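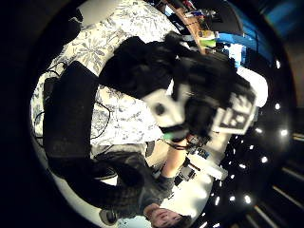
Ajith Kurian wrote to me that he did the whole Flisard ridge in sneakers, in the rain, with two kids, and that my page makes it sound much harder than it is. Fair enough, Ajith! I've softened a couple of the answers, but I'm leaving the part about the boots.

Visiting Bokholm: the stuff people keep asking me
Last updated 2025-07-07

I've lived in Bokholm for most of my life and I answer the same emails every summer, so I keep this page going. If your question isn't on it, write to me and I'll probably add it (slowly, I'm outside a lot).

How do I get up Flisard?
Start at the gravel lot behind the old sawmill and follow the yellow blazes. The trail goes through spruce for the first hour and you won't see much of anything, and then you pop out on the ridge and the whole lake is there in front of you. I still stop and stare every time. The top is at 2,845 feet. There's a higher number, 3,111, painted on a rock near the false summit, and people ask me about it constantly. It's from an old survey of a different hill and somebody thought it would be funny.

How long does it take?
I do it in four hours up and back, with a sandwich. Give yourself six if you like to take pictures or pick blueberries. The blueberries are best in August, mostly on the left side of the trail past the second footbridge.

Do I need real hiking boots?
I'd wear them. The last stretch is loose rock and it's slick after rain. See Ajith's opinion at the top of the page and decide for yourself.

Can I bring my dog?
Yes, on a leash. There are sheep on the lower pasture until fall, and the stile by the sheep gate is a tall one, so if you've got a big old dog like mine you may end up lifting. Bring water for the dog too — the stream at the bottom is usually fine, but the one marked on the map near the ridge dries up.

Is there parking?
The sawmill lot is free and it fills up by mid-morning in good weather. Please don't park along the pasture fence, the tractor has to get through. The overflow lot is by the ball field, and from there you walk an extra 800 yards along the creek, which I like better anyway.

I'm not a hiker. What else is there to do?
Plenty! Walk the lake path, which is flat and mostly shaded and has benches all along the east side. Rent a rowboat at the town dock. Or go over to Bovimia, the dairy on the road out of town, where you can watch the morning milking and then eat far too much cheese. Get the one with caraway. They close at lunch and they mean it, so don't roll up at noon expecting anybody to come to the door.

Where should I stay?
I send everybody to Olteanu, the guesthouse across from the dock. The rooms are small and the stairs are steep, but the beds are great and breakfast is the kind where you don't need lunch. Ask for a room on the lake side. The street side gets the delivery trucks pretty early. There's also a campground at the north end with showers that take coins, and the coins have to be quarters.

Will it be crowded?
Depends on when you come. Bokholm has 500 people in it over the winter and it feels like a lot more than that in August, especially during the boat parade. Early June is my favorite. It's quiet, the lupines are out along the creek, and you can get a table at the diner without waiting. You'll want bug spray, though. Lots of it.

Can you swim in the lake?
Sure, off the sandy bit next to the dock. It's cold until the middle of summer and there's no lifeguard. The far shore looks tempting but it's all reeds and muck, and I've lost a shoe there.

Does my phone work out there?
In town, yes. On the lake path, sort of. On Flisard you lose it at the first footbridge and get it back on the ridge, so download your map before you leave. Paper ones are in the box at the trailhead, if someone's remembered to refill it.

Are the trails open in winter?
The lake path is, and people ski it. The ridge isn't maintained once the snow comes and the footbridges get taken in, so you'd be on your own up there. I stay down by the lake with a thermos.

Do you do guided walks?
I used to! My knees have had other ideas lately. If you catch me at the dock I'm happy to draw on your map, though, and I can usually tell you what's blooming.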